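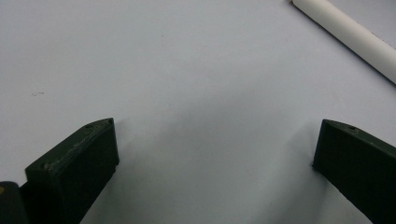

Pale surface, white tube.

Search this site Enter keywords Go

August 29, 2018
By Lakshmi Naidu
3 min read

The Great Repainting of Erkside Hall

The upstairs meeting room at Erkside Hall is going to be white. I can report this with confidence, having sat through the meeting where it was decided, and then the second meeting, where it was decided again with more feeling.

You will remember that in April we asked members to tell us what color they wanted. We got 29 replies. Most of them named a color. One was a complaint about parking on Gowda Street, which we have passed along, and another said "anything but what it is now," which I found hard to argue with but also hard to take to a paint store.

The trouble with white, as anyone who has bought a can of it knows, is that there is no such thing. There is a white with a little gray in it and a white with a little yellow in it, and there is one that looks fine in the store and turns faintly pink at about the time the tea comes out. Murali Varma brought sample cards and laid them along the windowsill. We all walked up and down squinting at them like people choosing a melon. Then a cloud went over and they changed places.

The winner is called Onutix Plain. It sounds like something you take for a cough, but it covers well and dries fast, and the store will hold the price until the end of next month. The budget for the whole job is up to $4000, and that includes the ceiling, which has a stain in the shape of a boot that I will be a little sorry to lose. The hall fund stands at $1684 this week. Those of you who are good at subtraction will see where this is going.

So there will be a supper. Tickets are on sale at the front desk, and there will be soup, two kinds, and a raffle. The top prize is a weekend at the Stureder guest house, which has a lake and, I am told, its own opinions about breakfast hours. Please do not donate any more candles for the lower prizes. We have the candles.

Painting starts the Monday after the supper and should take two weeks. The Wednesday chess group will move down to the kitchen and the choir will move to wherever the chess group isn't. Yoga is canceled for both weeks, and mats left in the upstairs cupboard need to go home before then. Anything still in there gets a drop cloth over it and our best wishes.

Murali is keeping a list of people who own a ladder and are willing to say so. He would also like his tape measure back — the long yellow one — and says no questions will be asked. I have a few questions myself, but I can save them for the supper.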